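Bench Automation at Horgan: Your Questions, My Answers

I'm Natália Arruda and I run the packing and assembly floor at Horgan. We make small desk goods, and people keep stopping me by the coffee machine with the same questions about the grippers, so I wrote them all down (with answers!).

Is anybody losing their job?
No. There were 21 of us on the floor when the project started in March and there are 21 of us now. What does change is who does what. The arm gets the dull part of the Flevik line, picking up lids and setting them on boxes, and the folks who used to do that all shift move over to finishing and checks.

I've been on lids for years. Do I have to move?
You have to learn a second station, yes. You get 40 paid hours for it and you can spread them out however you and Teresa Guerreiro agree. If finishing makes you miserable, tell her early — there's room on returns too.

Why are we holding the grippers by hand?
Because somebody has to show the arm how it's done. You do the job with the hand-held tool, it records what you did, and the software learns from that. We want 300 good runs per task before we let the arm try. A run where you fumble and recover is still worth keeping, so please don't delete those!

Does it record me? Like, my face or my chatting?
The camera sits on the tool and points down at the bench. There's no sound. If your face gets in there somehow, tell Trilok Uniyal and he'll pull the run. Nobody in the office gets to see how fast you personally were, and I got that in writing before I agreed to any of this.

My wrist hurts after a session. Is that normal?
It happened to me too. Stop, switch hands or hand it off. Sessions are short on purpose, and you can skip your turn without explaining.

How should the bench look when I start a run?
Clear away your cups and labels, and open the fingers wide before you reach for anything. Wipe the wood down while you're at it, dust gets everywhere in that room.

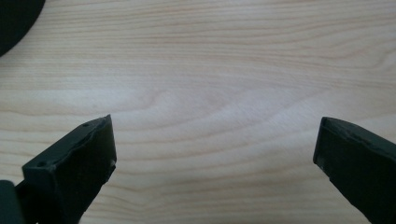
Fingers open over the bench, nothing gripped.

The fingertips look rough. Should I report it?
A few nicks along the rim are fine. If a piece comes loose or a screw backs out, put the tool on the red shelf and grab another one. Valentin Brunner swaps the fingers himself and he'd like to keep it that way.

Will the Gomeck line be next?
I really don't know yet. We'll talk about it as a group first, and I'll add whatever we decide to this page.

Last updated 2 Jun 2023 | Questions? Find Natália on the floor | © Horgan | Back to top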